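Chapter 4
Sorting Mixed Fruit by Hand

Small lots of fruit are seldom uniform. A household purchase may combine citrus, plums and tomatoes, each with its own tolerance for pressure and stacking. The method in this chapter follows Ilari Hakala's notes for the Venard course and assumes a lot of no more than 40 pieces.

Sorting begins on a flat, well-lit surface. A shallow tray with raised edges keeps round items from rolling.

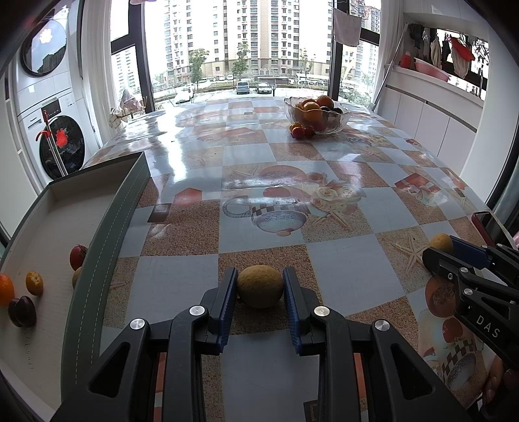
Figure 4.1 Cardboard tray with tomato, citrus and plum; glass bowl near the windows.

Firm fruit may be piled in a bowl - oranges tolerate this well. Small tomatoes and ripe plums are laid out in a single layer and grouped by kind.
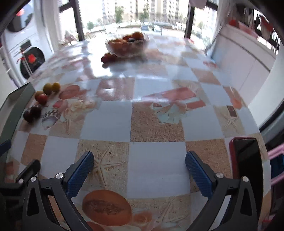 Figure 4.2 Cherry tomatoes and plums on the tablecloth, oranges in the bowl.

Section 4.1 defines the size classes.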